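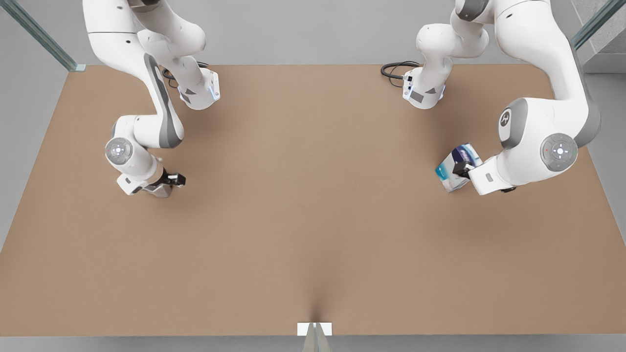

Two arms over one table in the simulator at Osport. One hand is empty, the other holds the box.

I went to Osport in July to see how the Tirnov group writes its handling rules, and came back with more notes on paperwork than on robots. We have two arms of our own arriving at Jiludow before winter, and I had been asked to find out what we should have in writing before anyone switches them on.

Saskia Trevaskis runs the testing side and took me round. We started at half past nine in the simulation room, a plain office with four desks and the blinds down. Every new task is built and run there first. The rule is that no task goes to the real cell until it has a signed sheet from this room, and the sheet is one side of A4.

The task on the screen that morning was a two-arm job with a small retail box, white with blue printing. The robot's left arm had the box in its fingers, tilted, just clear of the table. The right arm was on the other side with its fingers open. Saskia stopped the run at that point to talk about naming. Their rule is that left and right always mean the robot's left and right. On the screen the arms face you, so the left arm is on the right of the picture. They had a near miss in the real cell a couple of years ago when an operator called out the wrong arm, and the naming rule was added the same week. It is now the first line on every sheet.

The second line covers the table. Nothing goes on the surface that is not in the task list, and that applies to the simulated table as well as the real one. I asked why it mattered on a screen. She said people copy what they see, and if there is a stray mug in the model there will be one in the cell.

After that come the rules for the arms themselves. I copied down the ones I thought we could use:

One arm is named as the holder and the other as the helper before the run starts. They do not swap roles without a stop.
The empty hand stays open until it is told to close.
An object is kept low over the table while it is held.
The space between the hands is treated as shared, and only one arm may enter it at a time unless the sheet says otherwise.
If either arm stops, both stop.

The last of these caused some argument, I was told. The Camenzind site lets the second arm finish its move, and their people think a sudden double stop is harder on the joints. Tirnov looked at it and kept their own rule. I came away thinking they are right for a place with new operators, which is what we will be.

We went down to the real cell at about 11. I was given safety glasses and a visitor card and stood behind the yellow line with 5 others from the morning tour. No filming is allowed past the line. The operator read the sheet out loud, all of it, and a second person ticked each item. It took six minutes and felt slow. Nobody in the room seemed to mind, and the run itself was shorter than the reading.

There were two things I was less sure about. The sheets are kept in a ring binder by the door, and at least one in there was an old version with the new one filed behind it. Saskia took it out while we were talking. The other is that the sign-off from the simulation room does not say which version of the model was used, so a sheet could outlive the set-up it was written for. She said a box for this is being added.

Lunch was in the canteen across the yard - decent soup, poor coffee. In the afternoon I sat in on a review where 13 sheets were due and four got done.

I have asked for a blank copy of the sheet and permission to adapt it. Anyone at Jiludow who wants to read my full notes can find them in the shared folder under Osport.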